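Let the Market Hall Keep Its Odd Hours

by Doina Petkov

The council in Deltwood wants the market hall to open at nine and close at five, like the shops around it. At present the growers set up before 6 in the morning and most of them are gone by lunch. I think the hours should stay as they are.

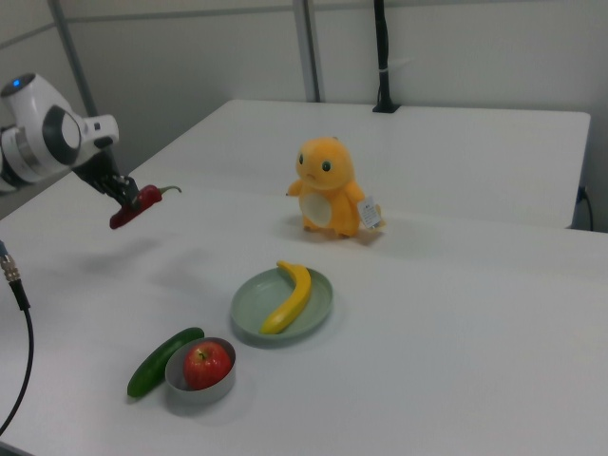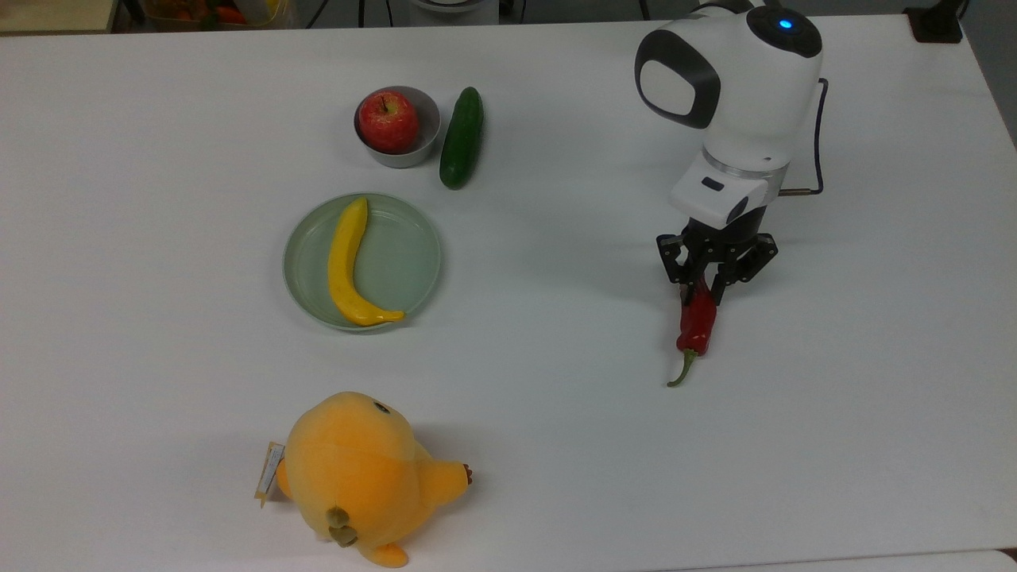 A red chilli and a soft toy, in both views.

The case for the change is simple enough. People who work in offices can't get to the hall in the morning, and by the time they finish, the shutters are down. The council's survey had 2,195 replies, and later opening was the most common request. I don't doubt the replies. I filled one in myself.

But the survey asked shoppers what they wanted and left out the people who bring the food. Yolanda Huanca drives 40 miles from Taipe with peppers and beans. She picks the evening before, sleeps a few hours and is back in her own fields by two. If she has to stand at a stall until five, she loses the working day that fills the stall. She has told the council she would stop coming, and I believe her.

We have seen this before. Hinonberg moved its market to shop hours in June, two summers ago. Within a year the growers had been replaced by resellers buying from the same warehouse as the supermarket. The tomatoes were no worse than the supermarket's and no better, and they cost more. I used to take the bus there. I don't now.

There is also the matter of the early trade. Cafés and school kitchens buy before eight, in bulk, and that money covers a grower's fuel before the rest of us have had breakfast. Move the opening to nine and the kitchens will order from a van instead.

If the council wants to help people who work late, it could try one evening market a month - a separate thing, with its own stalls, for those growers who can manage it. Charito Baluyot suggested this at the last public meeting and was told it would be looked into. It would cost the price of the lights and a cleaner.

The vote is expected before the summer break. Written comments can be left at the library desk until then, and they don't have to be long.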